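**Re: [workshop-bots] wrist camera in the sim, and is it worth the bother**

Evening all,

Got the wrist view going in the simulator on Thursday, after three evenings of it showing me the inside of the arm. 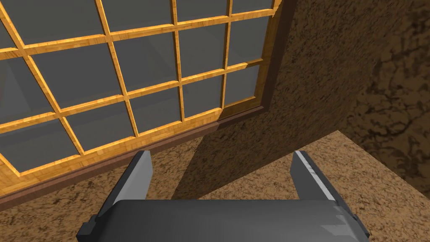 Anyway, to Mei-kuen's points, which were fair, and which I have answered in the order that makes me look best.

> On the subject of the Plullero arm: before you cut any more brackets, could you
> please try the reach in the sim? Last time we drilled the bench first
> and did the thinking second. Also, why is your test room so brown? And
> are you using the old finger files or the ones I put on the Sema share?
>
> Mei-kuen Hsueh

Brackets: not cut. The saw has been left alone and I would like some credit for this. I ran the reach from the bench position and the wrist joint hits its limit well before the elbow does, so moving the base back 8 cm is probably the cheaper fix. The holes we already drilled will be decorative.

Brown: the room came with the scene pack. Speckled walls, speckled floor, a window with plain grey panes and no view to speak of. I could change the textures, but the colour detector has to cope with the Wemport unit in December, and the lighting there is hardly a paint catalogue. I'll swap in something duller once the arm behaves.

Fingers: the ones from the share, opened wide. They load the right way round now. The old files had the left one mirrored twice, so it was technically correct and passed through the right one whenever it closed.

Two things I'm still stuck on:

- The camera is fixed to the wrist, so when the wrist rolls the whole room rolls with it. Do people correct for that before the detector, or just train on wonky rooms? I have a mild preference for whichever is less typing.
- The gripper body takes up the bottom of the view. I can mask it, or move the camera mount up by 5 mm and reprint. Wanigasekara's mount had a slot for this, if anyone still has the drawing. My copy is a photo of a printout with tea on it.

If the base move looks sensible to everyone I'll clamp it to the bench and try the same poses on the real arm, at half speed, with somebody else's hand on the stop button. Mine was slow last time and we all remember the lamp.

I've put the scene file and the joint limits in the usual folder. Please don't tidy them.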